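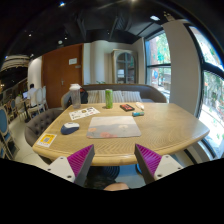

Figura 2. Mesa de madera clara en una zona de estar, con alfombrilla, ratón, botella mezcladora y otros objetos de uso diario; detrás, el sofá y sus cojines.

4. La mesa baja como lugar de trabajo prestado

Quien haya pasado una temporada trabajando desde casa, o en una de esas salas comunes que no terminan de ser ni oficina ni salón, reconocerá enseguida la situación que nos ocupa en este apartado. La mesa que se compró para el café y las visitas va recibiendo, casi sin que sus dueños lo decidan, el material de la jornada: primero el ordenador, luego los papeles, después una alfombrilla que se queda a vivir allí. En el estudio de Vamisa reunimos inventarios de 201 mesas de este tipo, todas situadas frente a un sofá o junto a él, y hemos de confesar que el material nos ha dado bastante más conversación de la que esperábamos cuando empezamos a ordenarlo en febrero.

El procedimiento, descrito con más detalle en el apartado 3, era sencillo. Cada hogar o sala participante anotaba lo que había sobre la mesa en seis momentos distintos, sin recoger nada antes, y clasificaba cada cosa según las categorías de la ficha Endeck: trabajo, bebida y comida, cuidado personal, tránsito (lo que está de paso hacia otro sitio) y adorno. En total se registraron 1.956 objetos. La categoría de tránsito fue la que más dudas provocó entre los participantes, y con razón, pues una funda o un estuche puede pasar semanas en la mesa y seguir considerándose, a ojos de quien lo dejó, algo que se va a guardar enseguida.

La Figura 2 ilustra bien la disposición que hemos llamado «de centro ocupado». La alfombrilla, estampada con un paisaje y flores de tono rosado anaranjado, tiene el ratón a su izquierda, y una hoja impresa queda detrás de este. Las bebidas, en cambio, están cerca del borde posterior: una botella mezcladora de plástico transparente con tapa blanca y una lata verde, acompañadas a su derecha por un estuche negro con detalles rojos. Para nosotros tiene interés esa separación entre lo que se usa con la mano y lo que se bebe, pues aparece una y otra vez en los inventarios, aunque muy pocos participantes supieron decirnos si la respetaban a propósito. Varios hablaron del miedo a derramar algo sobre los papeles; otros, sencillamente, de costumbre.

Conviene detenerse también en lo que rodea la mesa, porque el asiento condiciona mucho más de lo que suele admitirse en los trabajos sobre orden doméstico. Un sofá con cojines invita a trabajar inclinado hacia delante, y de esa postura se desprende buena parte de la distribución que observamos. Los cojines, por lo demás, resultaron ser objetos inquietos: pasan de respaldo a apoyo lumbar, y de ahí a un rincón, según la hora y el cansancio de cada cual. En la sala de la figura hay tres sobre el sofá marrón, dos de ellos de rayas, y una mochila negra ocupa el extremo izquierdo del asiento. La mochila en el sofá es un caso muy frecuente en nuestra muestra y merece, a nuestro juicio, una categoría propia en futuras versiones de la ficha, pues funciona como prolongación de la mesa y quita sitio a quien quiera sentarse.

Los objetos pequeños plantean un problema distinto. Mecheros, rotuladores, tapones, tarjetas y cilindros de toda clase se acumulan en los bordes y son los primeros en olvidarse al rellenar la ficha. La escala Kaewmanee, que utilizamos para valorar la densidad de la superficie, los cuenta igual que a una botella o a un libro, y quizá por eso algunas mesas que a simple vista parecían despejadas obtuvieron puntuaciones altas. Hemos preferido mantener el criterio, aun a sabiendas de que no contentará a todos, para que nuestros resultados puedan compararse con los del proyecto Stivilari, que trabajó con mesas de comedor y aplicó la misma regla.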